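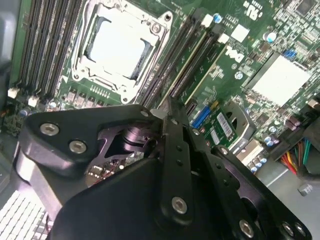

Dinulau Shared Workshop / Robot Bench Group / Notebook

Mon 11 February. Entry by Marta Skoryk

Long evening on the Flundix arm. Hryhorii Harasym did the wiring, I did the jaw and wrote this up.

Target is still the Dell board, left in its chassis. Plan is to get the gripper in over the memory slots without touching the socket or the heatsink. White cover stays on the CPU socket for all of this.

Wrist offset re-entered as 12 mm. The old value was from before we changed the plates. Saved as profile 2 in the Prernesine controller. Do not load profile 1, it will put the fingers too low.

Approach speed down to 20 mm/s inside the case. Above that the arm overshoots when it slows down. Encoder read 1,345 at full open, so use that as the zero check before each run.

Finger linkages: one screw had backed out on the bench. Cleaned it, thread lock, retightened. Check the others by hand next time, the hex sockets are easy to round off.

Clearance is tight by the power cables on the right side. Hryhorii wants to tie them back to the chassis. I would sooner change the path and come in from the fan grille side. Not settled.

To do:
Order spare pads from Fakhoury
Print the cable clip anyway
Ask who has the short hex key
Slot latch test, move to March if pads are late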